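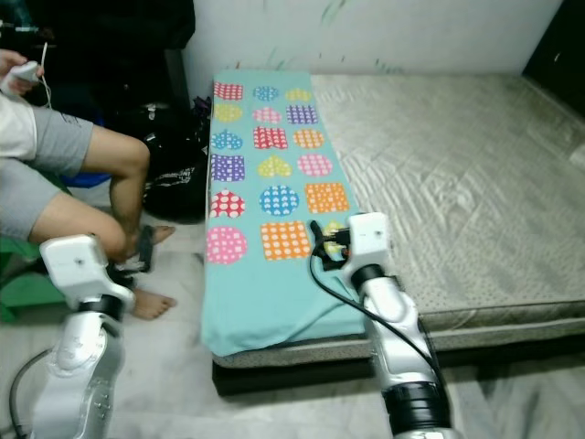 Printed cloth with hearts, circles and squares, laid out on a quilted mattress.

Print this page | E-mail this page

Textile designer wanted at Rustico
Posted 20 March 2023

We make printed cotton for children's rooms, and we need another pair of hands that likes to draw! Rustico is a small studio and our work goes out under the Toketti name - pillowcases, crib sheets, curtains, the odd apron when somebody gets carried away.

You would be drawing repeats, mixing colors, and going back and forth with our printer, Polák, until the reds stop looking like tomato soup. There are 2,000 yards of the new summer line to get through before July, so you'd be in the thick of it from the start. We think that's the fun part.

You should have at least two years of work in surface design or something close to it. School counts if you printed real cloth there. Knowing your way around a repeat matters more to us than which software you use, and if you still cut shapes out of paper first, so do we.

The job is four days a week, three of them in the studio, with paid vacation and health coverage. Parking is free. The stairs are steep and there is no elevator, so please tell us if that's a problem and we'll set you up in the ground-floor room.

To apply, send a short letter and a few of your patterns to Rostislav Danko at the studio. Unfinished ones are welcome. Tell us which one you'd sleep under yourself. Everybody who writes gets an answer, and people we meet in person are paid for the trial afternoon.

Sign up for our newsletter to hear about new openings and fabric sales. You can unsubscribe at any time.

Comments

marlene_k: Is this open to people who've mostly done wallpaper?

Rostislav Danko: Yes, please apply! Wallpaper repeats are harder than ours.

dotty: I have your curtains in both kids' rooms. Good luck with the search.

T. Weller: Could the studio days be moved around school pickup?

Rostislav Danko: They can. Put your hours in the letter.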